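Notebook, bench 2
February 12, 2025
W. Amoah

Picking up from the page on the screw feeder. That's parked until the new bits come in. Today was teardown and re-assembly of desktop towers, which is the job Arbridge asked us about in the first place: can an arm do the boring part of refurbishing office PCs, and if so which part. Their people do it by hand now. Open the case, pull the memory, pull the cards, pull the drives, wipe the socket, put known good parts back, close it up. They don't much care how clever the arm is. They want to know how many cases get through before somebody has to walk over.

Settings before I forget them. Force limit on the downward axis left where it was for the connector work. Approach speed cut in half inside the case walls. Gripper fingers are the narrow pair, with the rubber replaced last week. Lindgren planner on the old release, because the new one still drops the collision model for the cables when you reload a job. I filed that again.

Jobs for the day, in the order I ran them:

Memory out, memory in.
Expansion card out.
Processor into socket, lever down.
Cable moved out of the way and put back.

Memory first. Out is fine. The arm presses the latch, waits, takes the module by its ends and lifts straight. In is where we lose time. The module goes into the slot at the right place and the right angle, and then the push doesn't seat both ends together. One end clicks, the other sits high. A person feels that through the thumbs and rocks it. We have a rocking motion written but it only triggers on the force trace, and the trace for half seated looks a lot like the trace for fully seated on a stiff slot. I ran 86 insertions over the morning and 70 of them seated on the first push. Of the rest, most went home on the rock, and 2 had to be finished by hand.

That's better than January by a good margin and still not a number I'd hand to Arbridge. A refurb line wants to forget the station is there.

Things I want to try on the failures: push one end and then the other on purpose, the way most people do it when they've done a few hundred. It costs an extra move but it makes the trace easy to read, one click per push. Wrote this up for the planner side as a two-step insert. Should be a small change.

Card removal went less well. The retention at the slot end is the problem, same as always. The finger can reach the release, but with the case lying the way it does, the wrist has to come in over the drive cage and there isn't a lot of room to turn. Twice the planner gave up and reported no path. Once it found a path I didn't like and I stopped it. Rotating the case on the table would fix the reach for the card and spoil it for the memory. I don't want to add a turntable to what is supposed to be a cheap station. Maybe stand the arm further back. Will sketch it.
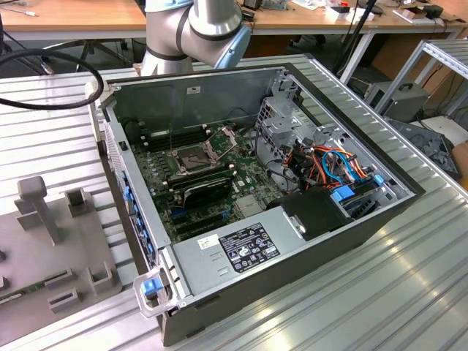 For the socket work I've been using the placing sequence from the Gramel trials with the pick height changed. Lining up the processor is the easy part now. Vision finds the socket and the corner mark without trouble as long as the overhead light isn't straight on. With the light on full we get glare off the metal and the corner estimate jumps. I turned the light down two steps and it settled. Somebody should put a diffuser on that lamp and leave it on.

Lowering the part is also fine. It's a drop-in fit with no push, and the arm is steadier than I am. What I wouldn't let it do unattended is the lever. The force goes up a lot through the last bit of travel, which is normal for the part and alarming for the safety limit, so the arm stops three quarters of the way down and asks for help. If I raise the limit it closes the lever every time. If I raise the limit it will also happily close the lever on a processor that is sitting crooked. We need a check between placing and closing, a look from the side or a light touch on each corner. Corner touch is probably quicker. I'd guess four touches add a few seconds, and nobody at Arbridge is going to complain about a few seconds when a bent socket costs them the board.

Cables. I spent more of the afternoon on this than planned. The task is to take hold of a bundle that lies over something you need, move it to the side, keep it there, and do the other job. People do this without noticing, with the hand that isn't busy. One arm has no other hand. It moves the bundle, lets go, and the bundle comes back. I tried three things: pushing it further than needed so it springs back to about the right place, tucking it behind the nearest wall, and clipping it. Pushing works on the thin cables and not on the thick ones. Tucking works when there is something to tuck behind. The clip works, but then there's a clip to load, a clip to take off, and a clip to leave behind in somebody's computer.

My feeling is that cables stay with a person. Let them open the case, clear the cables and slide it under the arm. The arm does memory and socket. The person closes up. That splits the job in a place where both sides are doing something they're good at, and it's a station we could hand over this year.

The Sutach people asked the same question about household jobs when they came through, whether this kind of thing says anything about an arm in a kitchen or a laundry room. I said some. The towers are a friendly case in a lot of ways. Slots are in standard places, parts are rigid, the board is flat and facing you. Take away the cables and it's a tidy job. A kitchen drawer is mostly cables, in that sense. Everything moves when you touch something else. I'd expect an arm to load a rack of identical plates long before it untangles a charger from a pair of headphones, and folding a fitted sheet is further off than that. They wanted a year. I didn't give one.

What it did show me is where my own hands are doing work I don't write down. I timed myself on the memory job for comparison and I was faster, as expected, but I also checked the latches with a fingertip afterward, every time, without meaning to. That check isn't in our sequence anywhere. Adding it. It may catch the high-end failures without any change to the force trace at all.

Odds and ends:

Log counter is at 3,026 cycles on this gripper. Fingers are wearing on the inside edge. Order another pair before we need them.

Wrist strap on bench 2 has a bad snap. Use the one from bench 1 until it's replaced.

Planner crashed once on reload, after lunch. Saved the dump with today's runs.

Don't edit the socket height in the shared config. I keep a copy for this job under my initials and someone has been changing the shared one to match. Leave it alone please.

Next session: two-step memory insert, latch check with the fingertip, corner touch before the lever. Card removal only if the arm has been moved back. If the latch check works I'll run the memory job again at the same length as today and send Arbridge both sets, with the hand finishes listed separately so they can see them.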